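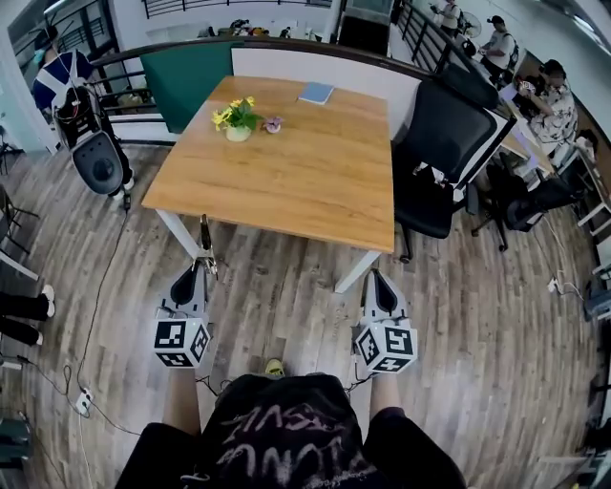 Projects > Work and Machines > Fisness, Mastholm > Progress reports

Fisness tidy-up project: second progress report to the Doležal Fund

Thursday, August 19, 2021

Hello again from Mastholm! You asked for less about the machines this time and more about the people who have to work next to them, so that's mostly what you're getting. The machine part comes first all the same (sorry, I can't help myself).

A quick refresher for anyone on your side who missed the first report. Fisness rents out desks and meeting tables, and the 19 people on the floor team spend a good chunk of every shift putting those tables back the way they should be. Notebooks go in one place, plants in another, the odds and ends that visitors leave behind go in the tray. Your grant pays for us to teach a robot arm some of that, with the floor team doing the teaching, and for me to keep track of what it does to their jobs.

Where the recording stands

We're past 300 recordings on the table tasks. I'd love to stop there and let you be impressed, but 94 of them have to be done over. Most of the bad ones are from the first weeks, when we were all going much too fast. You pick up a notebook with the hand-held grippers the way you'd pick it up with your own fingers, quick and a bit sloppy, and then the recording is no use to anyone. Dalia Kamel got us out of that hole. She's been on the floor team longer than I've been at Fisness, and she started making people say each move out loud before they did it. It sounded ridiculous for a couple of days! The redo pile has hardly grown since.

We've also moved most of the work to the upper level, by the railing. The first room was quieter, but whoever was recording felt shut away in there, and several people told me they'd rather be where their coworkers are. So now there are desks in use right next to the recording table and folks walk past with questions. Cables are still a headache and I've asked for proper floor covers twice.

What has changed for the team

The big one is the rota. Recording used to be something you did if you had a spare moment, which meant the same few people did all of it and everybody else covered for them. Now it's on the schedule like any other job. Nobody holds the grippers for longer than 15 minutes before swapping, and the swap is a real break from it, so no sneaking back in for one more try (I'm looking at myself here).

That limit came out of sore wrists. Two people mentioned it to me in the same week, and when I asked the rest I heard it from nearly everyone. The grippers aren't terribly heavy, but you're holding them out in front of you and squeezing slowly, over and over, and your neck is bent down at the table the whole time. I should have asked sooner. I've put money aside from the travel line for a higher table and would like your okay to move it.

Then there's pay. Recording counts as skilled work at the Flunstead branch and gets the higher hourly rate. In Mastholm it doesn't yet, and people know it, since the two branches talk. I've raised this with management and been told it will be settled by December. I'd like to write something firmer than that in the next report.

And the hard question, the one your board put to me in the spring: are people worried about their jobs? Some are. A few have told me they feel strange showing a machine how to do the thing they're paid for. Others like it a lot, and two have asked for training on the checking side, going through recordings and deciding which ones are good enough. Dalia's view is that the evening tidy was the part of the shift that people traded away whenever they could, and she won't miss it. She also wants it in writing that the hours stay. So do I. We have a verbal promise from Fisness and I'm working on getting the signed kind.
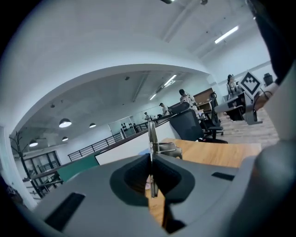

What's next

- Redo the bad recordings, a few each shift, with no special push at the end.
- Sort out the table height and the floor covers.
- Start the first trials with the arm on its own, after closing, with two people from the team present and paid for it.
- Sit down with everybody one at a time, including the night crew, who I've barely spoken to and who keep reminding me of it.

Money is fine apart from the travel line I mentioned. The full sheet is coming to you separately once our bookkeeper is back.

Do come visit! You can have a go with the grippers yourselves, and I promise the plant on the table will survive it.

Maja Szulc
Project lead, Fisness Mastholm

Comments (3)

Flunstead_floor: We got the higher rate by asking as a group, all on one sheet of paper. Happy to send you the wording.

Dalia K.: For the record, I still say the moves out loud. At home too, when I'm unloading the dishwasher.

nightshift_ben: Tuesdays after ten is good for that sit-down, Maja. Bring coffee.

Contact the project office | © 2021 Fisness | Back to top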